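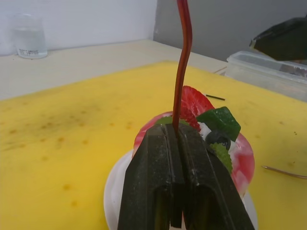 Clarach finger set, two-finger, black

Replacement fingers and housing for small bench arms. Built in the shared workshop at Pikerport, sold in singles or as a left/right pair for two-arm tables.

Price: $118 the pair of grippers, $7 for a bag of spare pads
Status: in stock, small batch, next one in November
Ships from: Cleltine shop counter or by mail

What you get

Two matte black fingers, hollow pocket near the base of each
White housing, pre-drilled, screws in a bag
Color collars, one blue one green, so you stop mixing up left and right
Cable clip
Printed sheet with the wiring order (read it, please, the plugs fit both ways)

What it's for

Light stuff. Picking up, nudging, steadying a plate while the other arm works. The fingers close down to a narrow gap with the tips together, so thin things are OK — card, tape, ribbon, a straw. Tapered at the ends so you can get in between things that are sitting close to each other, cake decorations being the job we keep going back to. Berries, leaves, a half strawberry. Small, odd shapes, all crowded on top of one another. Good test.

Not for lifting anything heavy. Not for hot parts. Not food safe either, the surface picks up dust and scuffs and you will not get it all out. If you want to move food somebody is going to eat, get diferent fingers.

The surface

Matte on purpose. Gloss ones looked nice for a day and threw glare straight back into the wrist camera. Matte shows every speck of dust but the camera doesn't care much. Wipe with a dry cloth. Alcohol is fine on the fingers, keep it off the collars.

The pockets near the base save some weight and give you a place to run a thin wire or glue in a sensor of your own. We leave them empty. Send us what you put in there.

Fitting

Power off. Arm parked low.
Old housing off, keep the screws till you're sure.
Collar on first. Everyone forgets the collar and has to start over.
Housing on, screws finger tight, then a quarter turn. Don't crank it, the holes are small.
Cable next. Leave a loose loop at the wrist, bigger than looks right. A tight cable will pull the plug the first time the wrist rolls over.
Open and close by hand once before you power up.
Jog it slow. Fingers should meet flat along the length. If they touch at the tips first, back off the left one a hair.

Takes most people one evening. Second arm goes faster.

Two on one table

The pair is set up for arms that face in from both sides and meet over the middle. Set your limits before you run anything — fingers pointing straight at each other over the same object is exactly where they'll crash. We keep a soft gap in software and a slower speed inside it. The Esfahani limit file on the download page does this for you, edit the reach numbers to match your table.

Put the work on something yellow or some other flat color if you can. Black fingers on a dark table vanish, and then you're squinting at the laptop trying to work out what closed on what. Ours is scuffed and stained all over by now and still works better than the bare table did.

Also. Fix the plate down or expect it to walk. A dab of putty under the rim is enough.

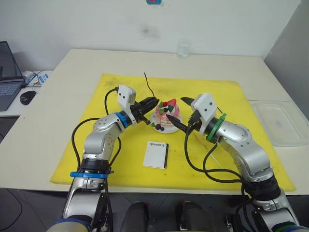
Wear and testing

Bench pair at Pikerport has done 3,010 open/close runs on one set of fingers. Tips rounded off a bit, grip still fine. First set of pads was swapped at 1,177, could have gone sooner. Housing screws want checking whenever you change pads, ours had backed out on one side.

Known problems

Blue collars from the first batch run a little loose. Wrap of tape underneath, or ask for a new one, no charge.
Static. Thin film and ribbon likes to cling to the fingers after you open. Back the arm away slowly, or touch a grounded wire first.
Clear tubs and cups are hard for the cameras to judge, push them to the back of the table and out of reach.
Cable clip is too small for the thicker black cable. New clip is comming, use a zip tie for now.

Will it fit my arm

If the flange has four screws in a square, most likely. If it has three, no. Send a photo of the end of the arm with a ruler next to it and we'll check before you pay.

Returns

Unused, any time this side of forever. Used, if it broke and you weren't lifting paint cans with it. Bring it to the Cleltine counter in the evening after 6, or mail it with your order slip in the box — no slip and it sits on the shelf til we figure out whose it is.

Also on this shelf

Clarach spare pads
Clarach long fingers (sold out)
Wrist camera bracket
Esfahani cable loom, single arm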